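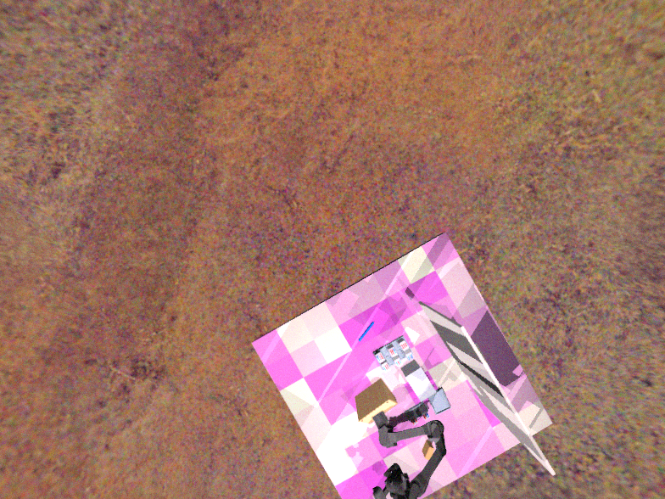
Brown ground and one bright tabletop, seen from overhead.

August 12, 2018

I have been wearing a wind-up watch every single day since June and I am completely gone on it. My sister has asked me to stop bringing it up at dinner, so you all get to hear it now.

Some background first, for anyone who wandered over here from the sourdough posts. I was a phone person. I wore a plastic digital thing in high school, then got my first cell phone and didn't put anything on my wrist again for years. If you'd asked me last winter whether I wanted a watch I would have said what for, I have a clock in my pocket that also plays music.

Then Violeta Núñez, who I carpool with, started cleaning out her uncle's apartment and handed me a cookie tin full of old watches to look through. Most of them were dead. A few had no hands. But down under a tangle of cracked leather was a Trameck, steel case, cream dial, small seconds down at the six, no date. I gave the crown a couple of turns just to see what it felt like and it started ticking in my palm! I may have yelled. Violeta said if it made me that happy I should keep it, and I said no, and then I said yes.

What it's like to live with one

You wind it in the morning. That's the whole routine. I do it while the coffee drips, between my thumb and the side of my finger, 22 turns or so until it starts to push back at me and then I quit. The first week I was terrified of overwinding it, because everyone's grandfather apparently said that was how you killed a watch. Vicente Cáceres, who has the repair counter on Zusbridge Road, laughed at me (kindly) and said to wind until it stops and then don't lean on it. The ones that come to him "overwound" are mostly just dirty. The oil goes gummy, the thing won't run, the owner keeps cranking, and so the mainspring gets blamed.

It gains time. When I first got it, it gained a LOT of time, enough that I was early to everything, and you can imagine what that did for my reputation at work. After the cleaning it settled way down, and now I set it every few days against the radio. I love doing that. I pull the crown out, wait for the top of the hour, push it back in. The seconds hand on mine doesn't stop when you pull the crown, so I can't get it dead on, and I've made my peace with being a little bit off. My old phone-only self would have found that unbearable.

And the sound! You can't hear it across a room or anything. But at night when I take it off and put it on the wooden nightstand, the wood picks it up and there's this fast, light little patter. I read somewhere that people put them on a folded cloth to quiet them down. I moved mine off the cloth.

The cleaning

I waited too long to take it in because I was afraid of the bill. Vicente charged me 118 dollars for a full service, and that included a new crystal, which I hadn't asked for but the old one was so scratched that he held it up next to the new one and I just nodded. He had it for three weeks. I missed it more than seemed reasonable for something I'd owned for less time than that.

He let me come around the counter and look while he had the back off. I'd seen drawings of the balance wheel swinging but I wasn't ready for how alive it looks. It breathes. There's a hairspring in there thinner than anything I've ever sewn with, and it opens and closes so evenly that I forgot to ask the questions I'd written down. Somebody had scratched tiny marks on the inside of the case back, and he told me those were from earlier repairers, each one leaving a note of when they'd been in there. He couldn't read the oldest ones. He added his own with a little pointed tool before he closed it up.

Things I'd ask before paying for a service, now that I've been through one: does the price cover taking the movement all the way apart, or is it only a regulation? Are the gaskets included, if there are any? Do you get the old parts back? I did get mine back, in a little paper envelope, and the scratched crystal is now sitting on my desk for no purpose at all.

Straps, where the real trouble starts

Okay so this is where I've spent money I wasn't planning to spend. The watch came to me on a bracelet that pulled my arm hair, so that went in a drawer on day two. I measured between the lugs with a school ruler, ordered a strap, and it was wrong. Use a caliper, or bring the watch into the shop and let them do it. Vintage watches come in odd widths and one millimeter is enough to leave a gap that you'll stare at all day long.

The one I ended up with is a plain tan leather from Pereyra, a one-woman shop run by Mirta Iturra, who cuts and stitches everything herself and answers emails at hours that make me worry about her. It was stiff as a board when it came. I wore it around the house, I bent it around my fingers while I watched TV, and by the second week it had gone soft and a bit darker where it curves. It's such a good strap. It's thin near the buckle so it doesn't catch on my laptop, and she'll punch the holes to match your wrist if you send her a measurement.

I also got a gray canvas one for yard work, except I've since been told I shouldn't be doing yard work in this watch at all. Fair enough! An old hand-winder has no business near a hose or a string trimmer. I take it off for dishes, for the pool, for digging, and for anything with a hammer.

Spring bars, a warning. They are small and they are springs. The first one I took out went over my shoulder and I still haven't found it. Now I change straps inside a big clear freezer bag, hands and all, which looks ridiculous and works great. Buy a real spring bar tool too. I tried a butter knife and put a scratch on the back of one lug, and I see that scratch every time I turn my wrist over.

What people say about it

Bevan Grimshaw at work collects the big modern automatics, the kind good to 500 meters, and when he saw mine he asked me where the rest of it was. It is small next to his. I tried his on and felt like I'd strapped on a doorknob. He tried mine on and went quiet and then asked me how much I'd take for it, so I'm calling that a win for the cream dial. We've had a very long back and forth since then over whether an automatic is "better." His point is that you never have to wind it as long as you keep wearing it. My point is that I like winding it. We haven't gotten any further than that and I don't think we're going to.

My friend Ximena Toledo bought one of her own after holding mine for a minute, a little rectangular Lavedico with blue hands, from an online auction. It came in running but with a crown that slipped, and she'd already blown her budget on the watch itself. So please, if you're going to buy one of these and not find it in a cookie tin, set aside the repair money first. Ask the seller for a picture of the movement. Ask when it was last serviced, and if they say they don't know, believe them and figure in the cost. A watch that "runs great" could be running great on thirty-year-old oil.

She's having the crown fixed now and she texts me for updates on a watch that is at a repair shop two blocks from HER house, so I think she's caught it as badly as I have.

A few questions from the last post

I mentioned the watch in passing a while ago and got more comments on it than on the actual recipe, so here goes.

Do I sleep in it? No. I did once by accident and the crown left a dent in the back of my hand.

Do I still look at my phone? Sure, for maps and messages. But I've noticed I pick it up less, and when I used to check the time I'd always end up reading something. A glance at my wrist is over in a second.

How long does it go on a full wind? Mine gets through a day and the following night with some to spare. I let it run down once on purpose to find out, and then felt bad and wound it right back up.

Would I get another? I've told myself 3 is the limit for the whole rest of my life, and that the tin doesn't count, because only one thing in it works. Violeta says there's a second tin. She's bringing it over when she gets back from her mother's, and I've already cleared off the kitchen table and bought more freezer bags.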